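Chapter 4
What the bin knows: household waste and how it is sorted

Read before the class
Chapter 3 (packaging), at least the part on film and trays. Bring one week's worth of notes from your own kitchen bin. Notes, not the bin.

Key words for this chapter
residual waste, contamination, mixed material, reject rate, gate fee, bring site

4.1 A Monday morning in Tollow

Twenty to seven. Lorry already on the hill. Most of the green-lid boxes are out, some of them since Sunday night, and the wind has had a go at the ones at the top of Gashi Road. Paper down the verge. The crew of three pick up what they can and leave what they can't.

Tollow is a small town and that is why we use it all through this part of the book. 2,562 households on the collection round. One depot, one sorting hall (Terik, out past the ring road), one landfill at Bunden which is nearly full and has been nearly full for a long time. You can follow a yoghurt pot the whole way in a morning if you have a car and a strong stomach.

Follow it then. Kitchen, box, lorry, depot, Terik. Tipped on a floor. Pushed by a loader on to a belt. Shaken, blown, dragged past a magnet, looked at by people in gloves. Then baled or not baled. The "not baled" goes on to Bunden, and the council pays for it twice, once to have it sorted and once to have it buried.

That second payment is the gate fee. Remember the term, it comes back in 4.5 and again in Chapter 7 when we do council budgets.

4.2 Three questions people mix up

Students nearly always run these together. So do newspapers.

Can it be recycled? A question about the material. Almost anything can, in a lab, with enough time and money.

Is it recycled? A question about the place. Is there a hall that will take it, a buyer for the bale, a lorry going the right way? The answer in Tollow may be no and the answer twenty miles off may be yes, for the same pot.

Will it be recycled if I put it in the box? A question about the day. Was it clean, was it flat, was it stuck inside something else, was the belt running fast.

Keep them apart in your answers. When an essay says "recyclable" with no hint of which one is meant, it is hard to give it marks.

4.3 Reading a reject rate

At Terik they weigh what comes in and weigh what goes to Bunden. Out of every 1,000 kilos from the Tollow round in March, 56 went on to landfill. That is the reject rate, 5.6 per cent. Looks good. Is it?

Careful. The figure only covers what was in the boxes. It says nothing at all about the grey bins, where a lot of perfectly good card ends up, and a town can bring its reject rate down just by scaring people into putting everything doubtful in the grey. Low rejects, high landfill. It has happened more than once.

Also weight. A wet duvet weighs more than a week of crisp packets, and the crisp packets are far more trouble on the belt. Weight is what we have becuase weight is what a weighbridge gives you. Volume would be nicer. Number of items nicer still, but someone has to stand there and do it.

Someone did. Despina Nikolaidis, whose field notes we lean on for most of this chapter, spent 37 shifts at the end of the Terik belt with a clipboard and sorted the rejects by why they were rejected, not what they were. Her headings, a bit shortened:

Dirty. Food mostly, then paint.
Wet. Paper and card, useless once soaked.
Too small. Falls through the screens. Bottle tops, blister packs, pens.
Too long. Wraps round the rollers. Hose, cable, tights.
Two things at once. More on this below.
Hoped for. Her name for it, and a good one. The toy, the frying pan, the single shoe. Somebody felt bad about the grey bin and hoped.

The last heading was bigger than she expected and we come back to it in 4.6, with the doorstep interviews.

4.4 Two things at once

Pull a bale apart and you find that clean single-material stuff is worth money and everything else is worth less than nothing. The trouble is that most things in a house are made of more than one material, and for good reasons. A grip that doesn't slip. A lid that seals. A window in the bread bag so you can see the bread.

So, mixed materials. Some come apart in the hand: the card sleeve round the soup pot, ten seconds work. Some come apart with tools. Some don't come apart in any way that pays. A glued spine on a book, a foil-lined carton, a padded envelope with the bubbles stuck to the paper.

Bathroom things are nearly all in the last group and hardly get talked about. Kitchens get the leaflets. Yet the bathroom bin is small, emptied in a hurry, usually straight into the grey, and nobody on the Tollow round was ever asked to split it. Razors, pump tops, toothpaste tubes, toothbrushes. Small as well as mixed, so they fail under two headings at once. 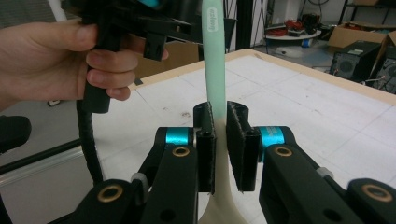

Before you go on to 4.5, take five items from your own bathroom and put each one under a Nikolaidis heading. Some will go under two. Write both down, and say which of the two you would fix first if you were the maker and which if you were the council. The answers wont match. Keep the list, you need it for the gate fee sums.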